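I have been putting off the picnic bag since March. You know the one, the bag that comes home from the lake with crumbs and a fork in it and then gets hung on a hook until somebody needs it again. Well, Brenda Jara texted on Tuesday to ask if we were still on for the potluck at Godoy, and I said yes before I remembered that the plates were who knows where and I had no idea which lids still had bottoms.

So out came everything onto the light wood table, which is the only surface in this place I can keep clear for more than an hour (the kitchen counter is a lost cause, don't ask). I keep a dark gray mat in the middle of it for sorting. Anything on the mat still needs a decision, anything past the mat is staying, and the tote goes on the right end so I can drop things straight in. It's a silly system but I've used it for three moves and one very long garage sale.

The plastic bowls took the longest. I bought a set of them at Grultier years ago, back when Hipólito Daza was still hosting and we'd have 29 people in that tiny yard, and I've been fond of them ever since. They weigh nothing! You can eat chili out of one standing up! But they have wandered off one by one, to neighbors and dorm rooms and I think one lives at my sister's under a houseplant.

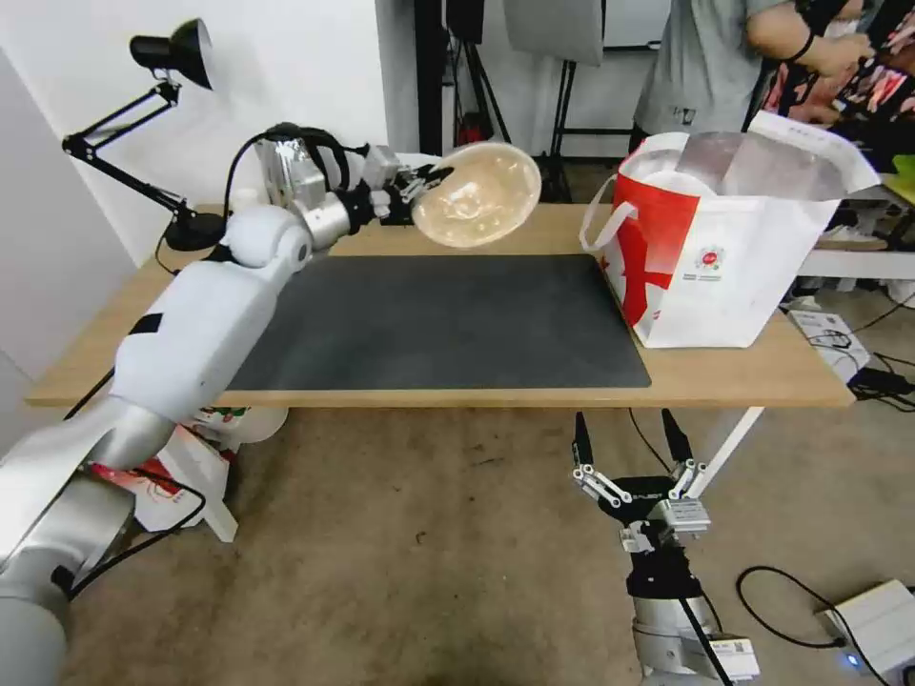 One of the peach bowls, with the tote waiting at the end of the table.

I do love that tote. It's white with a big red diagonal design, so I can find it in a pile of other people's bags, and it opens wide enough that I'm not wrestling with it. The crinkly silver stuff sticking out of the top goes in first, always, and then I tuck the bowls down the side. Last summer I did it the other way around and had to unpack the whole thing on the hood of Gervasio Gallardo's car while he stood there holding a watermelon.

Oh, and the black desk lamp stays where it is. I tried moving it to the bedroom for a week and missed it every single evening. It's the springy jointed kind, and I can swing it wherever I'm working.

Final tally was six bowls to keep and three to give away. Brenda has claimed the giveaways already, sight unseen. I still need napkins, and a serving spoon that isn't bent, and I promised to bring the bean salad with the pickled onions - recipe next week if I remember to write down what I put in it this time.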